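## About Pilix

Pilix reviews and compares mobile phones, mostly budget and mid-range models. We started as a spec list kept by the repair counter at Nultine and now have five writers in Tovholm.
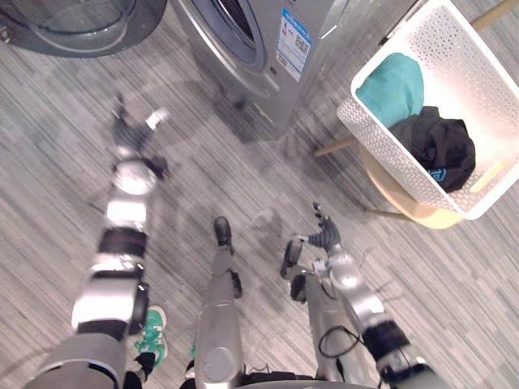

Our database holds 3304 handsets from 31 makers. Each entry gives battery capacity, screen size, weight and chipset. Full reviews are written after three weeks of daily use. Phones on loan go back to the maker when the review is published.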